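Can a machine do it yet? Chores, sorted

19 January 2023

Quick one this week, lots of you asked. Which household jobs can you hand off to a robot and which are still yours. Went through my list plus the shop-floor stuff my brother-in-law's crew at Kilton grumbles about. Short answers first, then the tips.

Floors – yes, mostly. Pick up cords, socks, the fringe end of the rug. Run it when you're out. Clean the brush every week, not when it stops turning. Hair wraps around the axle, cut it off with a seam ripper, takes 3 minutes.

Windows – sort of. The suction ones do big flat panes fine. Corners no. You'll go over the corners with a rag anyway so do the corners first, then let it run.

Mowing – yes, from June on when growth slows down. Before that it struggles on mine, wet clumps everywhere.

Dishes – you already own the robot, it's the dishwasher. Scrape, don't rinse. Forks up, knives down. Bottom rack out first or the cups drip on everything.

Laundry – washing yes, folding no. Seen the folding demos. One towel, very slow, and somebody laid it out flat beforehand. Fold straight from the dryer while its warm and skip the ironing.

Clearing and wiping a table or desk – this is the one I get the most mail on. Two jobs really. Picking things up, and wiping. Picking up one bottle is the part the machines with hands are getting decent at. One thing, standing upright, plenty of room around it, cap on tight. Pile of mail, half a sandwich and three chargers is another story.

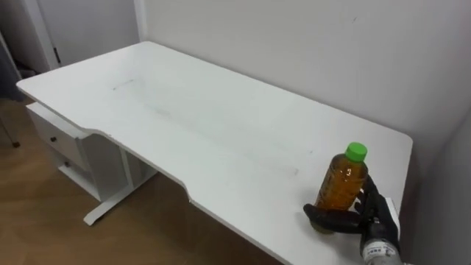 Wiping is harder than it sounds. You press harder on a scuff and lighter near the edge without thinking about it, and a machine has to be told all that. So for now do it yourself, and do it in this order:

Everything off the top first. Not shoved to one end, off.

Dry cloth for the dust. Wet dust turns to gray paste and you just spread it around.

Then a damp cloth, drop of dish soap, long strokes the length of the desk. Wring it out till it wont drip.

Gray scuffs on a white top – pencil eraser first, the white kind. If that does nothing, baking soda and water, a paste, fingertip and a soft rag. Go easy with the melamine sponges on matte finishes, they leave a shiny patch and you can't undo it. Test under the back edge.

Tea rings – wipe right away, or lay a cloth with white vinegar on it for a few minutes. Not on stone!

Front edge last. It gets the most sleeve grease and everyone skips it.

Bottles with a drink in them go back from the edge, cap on. Good rule with kids, cats or machines.

Shop floor – different deal. Same part, same place, all day long, machines win. Kilton got a Coreo arm for loading boxes and it's fine as long as the boxes come down the belt square. Sweeping up, sorting the odd screws bin, finding the 10 mm socket – still people. Tip from them: paint outlines on the bench for where tools go. Helps any machine you bring in later and helps you today.

Money – reader in Cluvedow paid 260 for a secondhand floor robot, then 30 for a battery. Still going. Another one paid 221 new for a Golestani window thing and it lives in the closet. Buy used, ask for the charger, see it run before you pay.

Bathrooms – no. Toilets, no. Don't hold your breath. Put the cleaner in, go do something else for 10 minutes, come back and scrub.

Beds – no. Shake the duvet from the closed end, it's faster.

Next time, the fridge drawer that always freezes the lettuce. Send me your fixes if you have any.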